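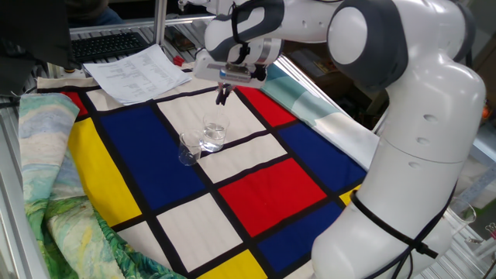
Angefangen hat alles mit einem Tischtuch. Ich weiß, so beginnen normalerweise Geschichten über Erbtanten, aber bei mir war es ein Donnerstag im November, ein viel zu überheizter Stoffladen in Busitz und ein Restposten mit dicken schwarzen Linien, dazwischen Rot, Blau, Gelb und Creme. Mondrian für den Esstisch! Das Muster hieß laut Etikett Carré, und ich habe es gekauft, ohne zu wissen, wie lang unser Tisch ist. (Zu lang. Am Fensterende schaut jetzt ein Streifen Holz heraus, daran gewöhnt man sich.)

Zu Hause dann die Ernüchterung. Auf einem solchen Tuch sieht nämlich fast alles furchtbar aus. Unser Geschirr mit dem Blümchenrand: unmöglich. Die getöpferte Obstschale, die ich sonst wirklich liebe: ein brauner Klumpen auf Kirmes. Ich habe einen ganzen Abend lang Sachen hin und her getragen, Kerzenständer, Brotkorb, die grünen Weingläser, und am Ende stand alles wieder im Schrank und ich aß mein Käsebrot über der Spüle.

Gerettet hat mich Iida Heiskanen. Iida dekoriert seit Jahren Schaufenster und hat die angenehme Eigenschaft, am Telefon nicht lange herumzureden. »Glas«, sagte sie. »Und zwar klares, ohne Schliff, ohne Stiel, ohne alles. Hast du noch was aus dem Chemieunterricht?« Hatte ich natürlich nicht. Aber Bechergläser, diese schlichten Zylinder mit dem kleinen Ausguss am Rand, bekommt man ja inzwischen überall, im Laborbedarf sowieso und auf dem Flohmarkt gern mal in der Kiste unter dem Tisch.

Und was soll ich sagen, die Frau hat recht. Ein leeres Becherglas auf einem bunten Tuch ist fast nicht da. Es borgt sich die Farben von unten, die Wand wird ein bisschen blau, ein bisschen rot, je nachdem, wo man es hinschiebt. Halb mit Wasser gefüllt wird es noch schöner, weil das Wasser die schwarzen Linien verbiegt und das ganze strenge Raster plötzlich einen Knick bekommt. Ich habe das Frühstück darüber vergessen. Stellt man zwei ungleich hohe dicht hintereinander, eins mit Wasser und eins ohne, hat man im Grunde schon eine Tischdekoration, für die man weder Blumen noch Geschmack braucht.

Die beste Stelle ist übrigens dort, wo mehrere Felder aneinanderstoßen. Mitten auf einer großen blauen Fläche wirkt das Glas etwas verloren, auf der Linie zwischen Blau und Creme dagegen passiert unten am Boden richtig etwas. Creme ist sowieso die unterschätzte Farbe auf so einem Tuch! Alle kaufen es wegen des Rots, und dann sind es die hellen Felder, auf denen das Auge sich ausruht und auf denen man Wasser überhaupt als Wasser erkennt.

Für die Praxis habe ich mir noch Rat bei Fiorella Marchetti geholt, die in ihrem Laden Kunach altes Glas verkauft und mir am liebsten alles auf einmal eingepackt hätte. Von ihr stammt der Satz, den ich seitdem jedem Besuch aufsage: Was einmal im Labor stand, kommt nicht mehr an den Mund. Gebrauchte Bechergläser sind also Deko, Punkt. Wer daraus trinken oder das Dressing darin anrühren möchte, kauft neue und behält sie ausschließlich für die Küche. Gegen Kalkränder hilft ein Schuss Essig im lauwarmen Wasser, danach klar nachspülen und mit einem Tuch trocknen, das nicht fusselt. Die aufgedruckte Skala, falls eine drauf ist, bitte nicht mit dem Scheuerschwamm bearbeiten. Ich habe es getan, und jetzt besitze ich ein Glas, das nur noch die obere Hälfte seiner Striche kennt.

Das Umgießen macht mit dem kleinen Schnabel übrigens kindischen Spaß. Zügig kippen, nicht zaghaft, sonst läuft das Wasser außen am Glas herunter und landet auf dem Gelb, wo man jeden Tropfen sieht. Mein Tuch ist Baumwolle und nimmt das nicht krumm, bei vierzig Grad auf links gewaschen sind die Farben bisher geblieben, wo sie hingehören. Beim Bügeln fange ich an den schwarzen Linien an und arbeite mich nach außen, dann bleiben sie einigermaßen gerade.

Iida kam neulich zum Kaffee und hat als Erstes die Serviettenringe vom Tisch genommen. Silber geht, sagte sie, aber bitte nur ein Stück. Den Kuchen durfte ich stehen lassen. Für den Winter überlege ich jetzt, ob ich es mit einem einzelnen Zweig im höheren Glas versuche, etwas Kahles ohne Beeren, denn Rot haben wir auf dem Tuch schon reichlich. Fiorella ist für Eukalyptus. Ich frage am Wochenende mal auf dem Markt, was so ein Bund kostet.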